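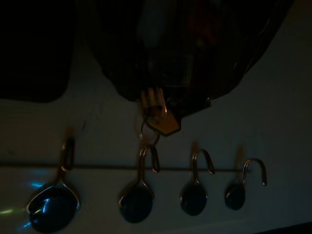

N.º 314, p. 3

Ganchos e porta-chaves de parede

Aiguo Zhong

A Sokcombe vende os ganchos em S avulsos e a Condero faz a régua para chaves. Comprei as duas coisas na mesma encomenda e usei-as durante o mês de julho.

Os ganchos são de metal, simples, e servem para qualquer varão fino. Quatro chegam para os utensílios de uso diário. Deslizam um pouco quando se tira uma peça com pressa — é o único defeito que lhes encontro.

A régua Condero é branca, estreita, e vem com sete ganchos. Montei-a numa segunda-feira, em menos de meia hora. O fabricante indica um limite de 800 gramas por gancho e nunca me aproximei disso. Num lambril branco quase só se notam os botões. 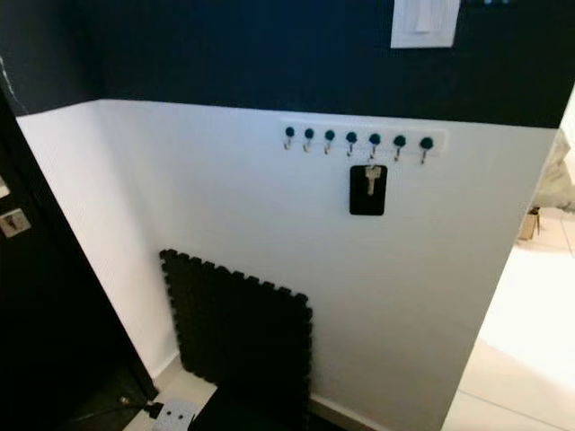

Régua de sete ganchos, vazia, com uma chave na placa preta por baixo.

O espaço entre ganchos é suficiente para uma chave com etiqueta. Com etiquetas grandes convém saltar um lugar, ou acabam encostadas umas às outras. A curva do gancho segura bem uma argola normal, mas as argolas grossas entram com dificuldade.

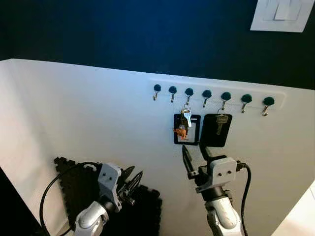
Etiquetas pretas no terceiro e no quinto ganchos.

Comparada com a Troller, que tive antes, a Condero é mais discreta e os ganchos não rodam. A Tarigan é mais barata, mas só traz cinco. Faltam buchas na caixa — os parafusos vêm, as buchas não. Voltaria a comprar a régua. Os ganchos em S, só em promoção.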